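Subject: Re: [cohousing-kitchen] Counter outlets and the breaker
From: Rongrong Zheng
Date: 11/15/18

Yevhen Bilyk wrote:
> Can someone tell me which outlets share a circuit? The breaker
> tripped again while I was making soup for the common meal. I had
> the kettle on at one end and the blender at the other and figured
> they were far enough apart. Also, is it OK to reset it myself or
> do I have to wait for Dehua?

Yevhen,

You can reset it yourself. It's number 33 in the panel by the back stairs. Push it all the way to off first and then back on. If it won't stay on, leave it alone and call Dehua.

On the circuits: the long counter is all one circuit, both ends. The outlets by the window are on a separate one, and so is the fridge. When the electrician redid the wiring in August he wanted to split the long counter in two, but that meant opening the tile and we voted it down because of the cost. I still think that was a mistake, but it's done.
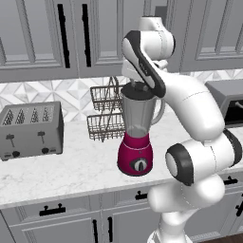 The kettle is the big draw. Ours pulls more than the toaster and the rice cooker do, and it was always the kettle that was on when the old breaker went too. The blender is rated at 900 watts, so those two together on the long counter will trip it if anything else is running. Please use the window outlets for the kettle from now on. Junhao has offered to move the tea things over there so people don't forget.

Two other items while I'm writing. The Cai burner still clicks after it lights. Ecaterina ordered the part from Drera and it's on back order, so keep using the other burners. And the dish towels need to go home with whoever cooked. There was a wet pile behind the door again this week and it smelled.

I'll tape a copy of the circuit list inside the panel door. If you find an outlet that doesn't match it, write it on the sheet and I'll fix the list.

Rongrong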